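Section 4: Before You Book Your Flight to Purville 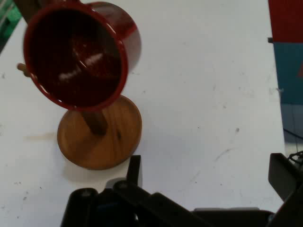

The brochure says placements are confirmed within 22 hours. Don't count on it.

1. Send your application to Keisha Lindqvist at the Collik office. Keep a copy.
2. Wait for the written placement letter. A phone call is not a placement.
3. Check that the letter names your project and your host family -- "to be arranged" means it hasn't been.
4. Pay the $70 deposit.

Note: Refunds stop 30 days before arrival, whatever the website says.

Caution: August groups fill up early, or so we are told every year.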